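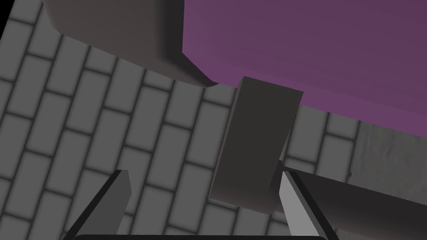 Grauer Ziegelboden im Läuferverband, gerenderte Ansicht.

Prolau – Verlegemuster für Pflaster- und Ziegelböden

Prolau ist eine Sammlung von Verlegemustern für Böden aus Ziegel, Klinker und Betonstein. Sie enthält 847 Muster in maßstäblicher Form, dazu Angaben zu Steinformat, Fugenbreite, Versatz und Verschnitt. Gedacht ist sie für Planungsbüros, Berufsschulen und alle, die einen Hof oder eine Terrasse selbst pflastern.

Stand: 18. August 2020

Inhalt

muster/ – Zeichnungen als SVG, ein Muster pro Datei
tabellen/ – Formate, Fugen und Bedarf pro Quadratmeter als CSV
quellen/ – Verzeichnis der ausgewerteten Vorlagen
hinweise/ – Texte zu Unterbau, Gefälle und Randeinfassung

Herkunft der Daten

Der Grundstock stammt aus dem Nachlass des Pflasterbetriebs Rallis in Irndale. Raymonde Sutherland hat die Werkzeichnungen gesichtet und sortiert, Imtiaz Karunaratne hat sie nachgezeichnet. Knapp 300 Blätter waren verwendbar, die übrigen Muster wurden vor Ort in Brindon und Irndale aufgemessen oder aus den Zeichnungen abgeleitet. Abgeleitete Muster haben in der Spalte herkunft den Eintrag "abl".

Maße auf den alten Blättern sind teils in Zoll angegeben. In den Tabellen stehen durchgehend Millimeter, der ursprüngliche Wert bleibt in der Spalte mass_alt erhalten. Wo die Handschrift nicht sicher zu lesen war, ist das Feld leer.

Spalten in tabellen/muster.csv

id – laufende Kennung, wird nach dem Löschen nicht neu vergeben
verband – Läufer, Fischgrät, Block, Ellbogen, Reihe oder frei
format – Länge x Breite in mm
dicke – Steindicke in mm, bei befahrenen Flächen mindestens 80
versatz – Anteil der Steinlänge, z. B. 0,5 für halben Versatz
winkel – Drehung gegen die Hauptkante in Grad
verschnitt – Zuschlag in Prozent bei rechteckiger Fläche
herkunft – Kürzel nach quellen/kuerzel.csv

Dezimaltrennzeichen ist das Komma, Feldtrenner das Semikolon. Die Dateien sind in UTF-8 gespeichert.

Bekannte Einschränkungen

Der Verschnitt gilt für gerade Ränder. Bei geschwungenen Einfassungen liegt er höher und muss von Hand ermittelt werden. Bei 16 Mustern im Fischgrätverband fehlt die Angabe zum Randstein. Kreis- und Segmentbögen sind nicht enthalten, Consuelo Jaramillo sammelt dazu in einem eigenen Verzeichnis. Die Hinweise zum Unterbau ersetzen keine Bodenuntersuchung – auf bindigem Boden bitte vorher klären, wie das Wasser abläuft.

Änderungen

Im Juni wurden die Kennungen vereinheitlicht. Wer noch mit den alten Nummern arbeitet, findet die Zuordnung in tabellen/alt_neu.csv. Die Fugenbreiten für Klinker hat Samah Sqalli neu eingetragen, vorher standen dort die Werte für Betonstein.

Nutzung und Kontakt

Zeichnungen und Tabellen stehen unter CC BY 4.0. Als Quelle genügt "Prolau, Verlegemuster". Korrekturen bitte mit Kennung und richtigem Wert als Ticket anlegen, Betreuung: Colleen Dhillon.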